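Been running a pair of Zumum hand-held grippers since September and I have thoughts on the phrase "maintenance free," which is on the sales page twice.

The linkage screws work loose. Slowly, and one side ahead of the other on mine. You don't feel it in the handle. What you get is a jaw that closes a hair late on the right, and then a week of recordings where every small object gets nudged left before it gets picked up.

I asked support about it. Answer: "retighten as needed." As needed by whom? There's no torque figure in the manual. There's a torque figure for the carrying case latch.

So I made up my own schedule. I go over the screws every 3000 closes and put a paint dot across each head and onto the link. If the dot line is broken, that screw moved. Took me longer to find the paint pen than to do the job.

Tried threadlocker first, because the forum said so. The forum says threadlocker for everything. One drop too many ran into the pivot and I spent an evening with a hex key and a toothpick getting the link to swing again. If you must, use the weak stuff, put it on the screw and let it sit before assembly.

Pads next. The originals went shiny on the face and started slipping on anything in plastic wrap. Drasia sells replacements that are supposed to grip "any surface." I have yet to meet a pad that grips any surface.

The Drasia ones are fine! They're a bit better than the originals on wrapped stuff and a bit worse on bare cardboard. For the price I was hoping for better on both.

Cleaning the pads did more than replacing them. Damp cloth, wipe, dry, done. I'd have saved the money if I'd tried that first, but cleaning isn't something anyone can sell me, so it wasn't in any of the guides.

Seating the pads is where I messed up. They'll go on slightly crooked and look perfectly okay until you close on something thin, and then only one corner touches. Close the jaws on a strip of paper and tug it. Top, middle, bottom. If it slides out at any of the three, take the pad off and start over.

Zeroing. The Becerra app has a one-tap calibration with a nice green check mark. I ran it on a gripper with a pad missing, just to see. Green check mark.

What it does, as far as I can tell, is read wherever the jaws happen to be and call that closed. Useful if they're closed. So now I shut them by hand, hold, tap, open all the way, shut them again and look at the number. If it doesn't come back to zero I do it over. Most days it takes two tries.

Somebody asked how long all this takes. Around 15 minutes for the pair if nothing is wrong. I'm told the Otier grippers need none of it. I was told that about these too.

Logged it properly for once: 373 test picks after the last service, same few household things over and over, and the bad ones written down as they happened. Before that I was going by feel, and my feel said the right hand was the worse one. Log says left.

A decent chunk of the misses were me, to be fair. Coming in too fast, or squeezing after the jaws had already closed. No pad fixes that. I'd be suspicious of any before and after numbers where the same person didn't do both runs on the same table.

My go/no-go test is a small wrapped pack of tissues. It's soft, it's slippery, and it tips if the two jaws don't meet it evenly. A rigid block will forgive a bad pad all day long. I don't trust a setup check done on a rigid block, and that's what the quick start guide tells you to use.

Lift it, hold it over the table, watch whether it creeps. A bit of tilt from picking it up off center I can live with. If the tilt keeps changing while I'm standing still, back to the screws.
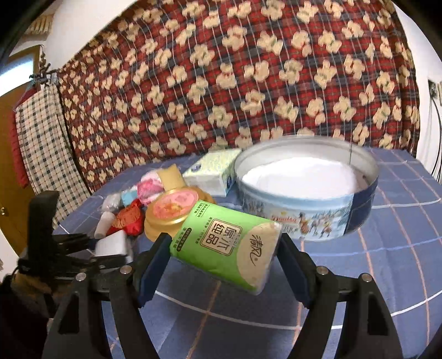

Next check is in 111 picks, sooner than my own schedule calls for, and I'm leaving the paint dots on until I see them hold through a couple of rounds.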